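The Spread

The bus back from Zerkbridge had no heat, so we all sat in our coats and watched the assistant coach walk up and down the aisle with the box score. He kept stopping to read us parts of it. They were the good parts, and there weren't many.

"Third quarter," he said. "We outgained them in the third quarter."

We had outgained them by nine yards. They were up by forty-one at the time and their starters were on the bench eating sunflower seeds. I play left guard, so I had a close look at the people they put in, and one of them apologized to me after he knocked me down.

I should say that I never believed in the new offense. I didn't believe in it in September, when Coach drew it on the whiteboard and ran out of board, and I didn't believe in it when he brought in the man from Foltico with his laptop. The man had charts. He said the spread would give us 334 yards a game. I asked him against who, and he looked at Coach, and Coach told me to go run.

So I ran. I thought about that number the whole time. It wasn't 330 and it wasn't 340, and I suppose that was meant to make it sound like somebody had worked it out.

We got 109 yards in Zerkbridge. Fifty of those came on one play, when their safety fell down.

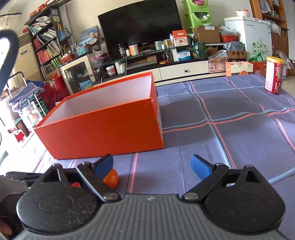 The quarterback was across the aisle from me with a towel over his head. He was a sophomore and he believed everything. He believed the charts and he believed the nutrition sheet. When the paper said we were a team on the rise, he cut it out and taped it inside his locker. I'd have liked to know what we were rising from.

"It was the crowd noise," he said from under the towel.

"There were 1,848 people there," I said. They had announced it over the speakers like it was something to be proud of. "Half of them were in line for chili."

"It felt louder."

"It was the band. They put the band behind our bench."

He thought about that. You could tell he was going to bring it up with Coach, as if Coach could do something about where another school puts its band.

We stopped at the gas station outside Moriarty because the driver needed coffee. Everyone got off and stood under the lights. The assistant coach came and stood beside me, which he never did. He was holding the box score rolled up like he was going to swat something.

"You've got a face on you," he said.

"It's the same one I came with."

"Coach notices it. The younger guys notice it."

I said I blocked who I was told to block. He said he knew that. He said my film was fine, my film was better than fine, and that it would go a lot further if I looked like I wanted to be there. I asked if that was on a chart. He unrolled the box score and rolled it up the other way.

"You think I buy all of it?" he said, pretty quietly. "I've been on four staffs. There's always a guy with a laptop."

I waited for the rest, the part where he told me why it was worth it anyhow. He went in and bought a bag of pretzels.

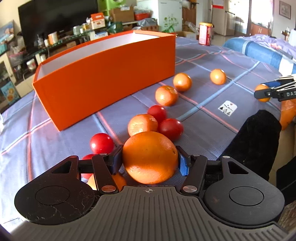 Orange, held above the plaid tablecloth.

Back on the road Coach stood up in front and held on to the rail with one hand. He talked for twenty minutes. He said we were closer than it looked. He said that if you took away the two fumbles and the blocked punt and the first drive of each half, you had yourself a ball game. A few of the freshmen nodded. I tried taking all those things away in my head and still came out three touchdowns short, but it was dark and I may have lost track.

Then he said the Zindeck Bowl people had been in touch.

The whole bus got loud. The quarterback pulled the towel off. Somebody in the back started banging on the window.

"In touch how?" I said.

I hadn't meant to say it so everyone could hear. Coach looked down the aisle, trying to find who it was, though he must have known.

"They called the office," he said.

"What did they want?"

He shifted his grip on the rail. The assistant coach was looking hard at his pretzels.

"They're doing a mailing," Coach said. "For tickets."

It stayed loud in the back for a while, because they hadn't heard him. The quarterback leaned over the aisle and asked me whether I thought we'd fly or take the bus. He had marks on his forehead from the towel. I had a whole answer ready.

"Bus," I said.

He nodded and looked out at the road, and after a minute he asked if I thought that one would have heat.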